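# How to run a folding demo at your open day without losing the crowd

Our open day at Wunden gave the cloth-handling table its own slot, right between the lobby tour and the free coffee. I've hosted it twice now and made most of the mistakes available to me. These are my notes for whoever hosts the next one, in April, at Grandthorpe.

The demo itself is simple. One person works two hand-held grippers on a piece of blue cloth laid out on a big pale sheet, and visitors get to watch and then try it.
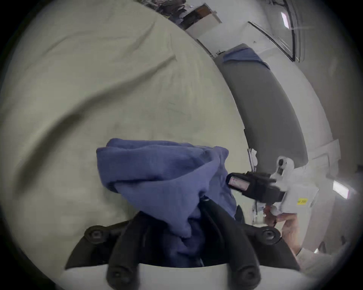
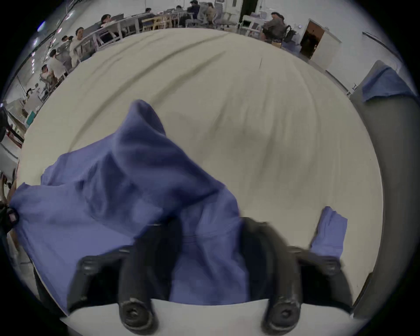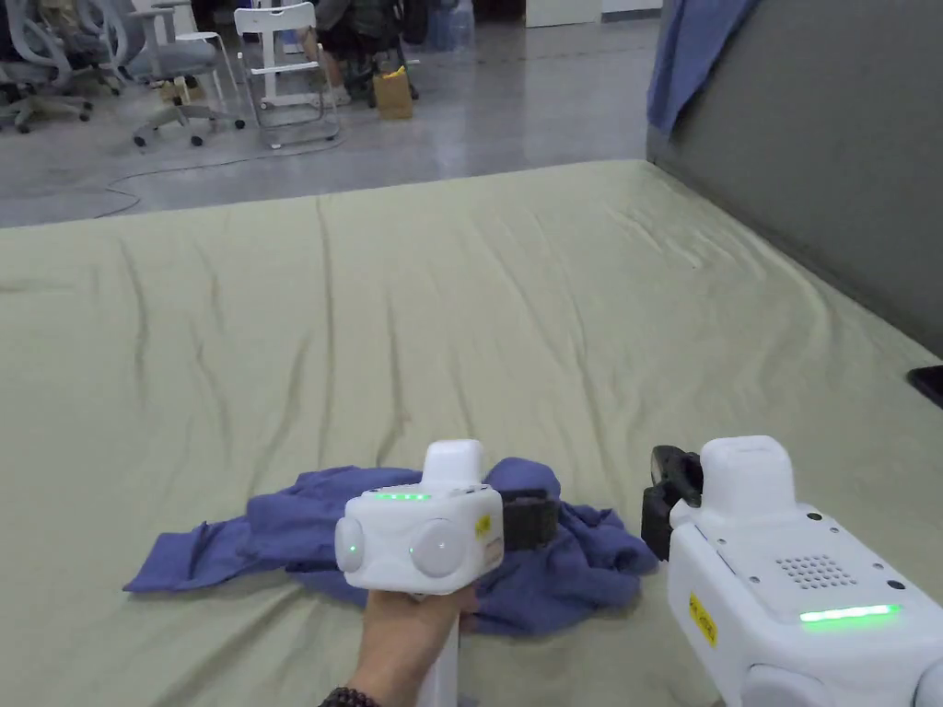 ## Before the doors open

1. Charge both grippers overnight. Then check that they charged, which is a separate job.
2. Put out one cloth. I once put out a stack and people started sorting it. Some of them were very good at it, but that's a different demo.
3. Tape a line on the floor where you want people to stand. They will stand 2 feet past it, so tape accordingly.
4. Do one full fold yourself before anyone arrives. If it goes badly, do another. If that goes badly too, plan to talk more.

Leave the sheet wrinkled. I ironed one for the first open day and the wrinkles were back before the second group came in — and the cloth folds just as badly on a smooth sheet.

## What to say first

Start with the number. The Hinorard project had 2,894 recorded folds on the morning of our open day, and people perk up at a number that specific. Follow it with one plain sentence: a person does the folding with the grippers, the grippers record how the hands moved, and a robot is trained on the recordings later.

You will then be asked where the robot is. Say it's not part of this table. You'll be asked again by whoever was looking at their phone, so keep the sentence handy.

Don't say "deformable object manipulation" until someone with a lanyard asks for it.

## Running the fold

Keep each round to 3 minutes. A slow fold is fascinating for the first minute and after that it's laundry.

- Lift a corner with one gripper and hold it there for a moment. People in back need time to find it.
- Bring the second gripper in slowly. Fast moves look impressive and drop the cloth.
- If you drop it, pick it up with the grippers, even if it takes four tries. Reaching in with your bare hand gets a laugh, and you lose the room's faith in the whole field.
- Stop when the cloth is roughly a rectangle. Be generous about "roughly."

## Letting visitors try

Hand over one gripper first and add the second when they've squeezed the cloth a few times. Adults want both right away and end up clamping one gripper with the other. Kids tend to be better at this than the engineers from Whitfield, who came in a group and had opinions about the grip force.

Turn recording off for visitor rounds. I forgot on my first try and we had to weed out 39 takes afterward, several of which were sword fights.

Wipe the handles between groups. Bring more wipes than you think, and hide them, or they'll go home with somebody.

## Questions you'll get

**Can I buy one?** No.

**Will it do fitted sheets?** Ask me in ten years. The visitor will then tell you how they fold a fitted sheet. Let them, within reason.

**Is it taking somebody's job?** Take this one seriously and don't joke. I tell people what we record and what we hope to do with it, and I say I don't know the rest.

## Packing up

Save the session log before you power anything down. Fold the cloth by hand when everyone has left. It takes four seconds, and you really don't want an audience for it.

The sheet goes back in the gray tote, pole clips in the side pocket. If a clip is missing, check under the coffee table first.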